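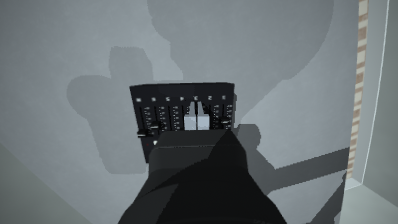 If the arm can ride the faders through a whole show, the house doesn't need me on the board, it needs me on call, and on call pays less. A reader in Clandley sent me that in January, after I wrote that theaters should try automated sound mixing before they argued over it. I've kept going back to it, and I think the reader has the better half of the argument.

The software in question is Trernitz. It trains a gripper in simulation to work an ordinary fader panel, so a theater can keep the desk it already has. Darnisix, the company that sells it, says a model is ready for a stage after 3,892 practice runs. I have no quarrel with the number. A simulated fader costs nothing to get wrong, and a machine can practice all night.

My quarrel is with how the job gets counted. Moving faders is the part of mixing that other people can see, so it's the part that gets priced. The Ratanaporn, a 550-seat house where I worked the board for two seasons, had a cue sheet with 25 fader moves in the first act. On paper that is a few minutes of labor. The rest of the act went to listening for a tired voice, a microphone rubbing on a collar, a full house soaking up the high end. None of that was on the sheet.

A manager who reads the sheet will conclude that the operator is idle most of the night. Hand the 25 moves to a machine and the operator looks idle all night. Then comes the on-call contract, with one person covering two or three rooms from an office, hearing none of them properly.

I'm not against the arm. Repeating the same move at the same speed for a long run is dull work and hard on the wrist, and I would have given it up gladly. Touring crews who get four hours to set up could use the help even more.

But the person should stay in the room, at the same rate, with a hand near the panel and the authority to take over without asking. That should be in the contract before the equipment arrives - it's very hard to add later. If the savings only appear when the operator leaves, the theater is buying a smaller crew and ought to say so when it announces the purchase.

I told the reader most of this. The answer was one line, asking who pays for the training on the new system. I don't know, and the sales sheet I was given doesn't mention it.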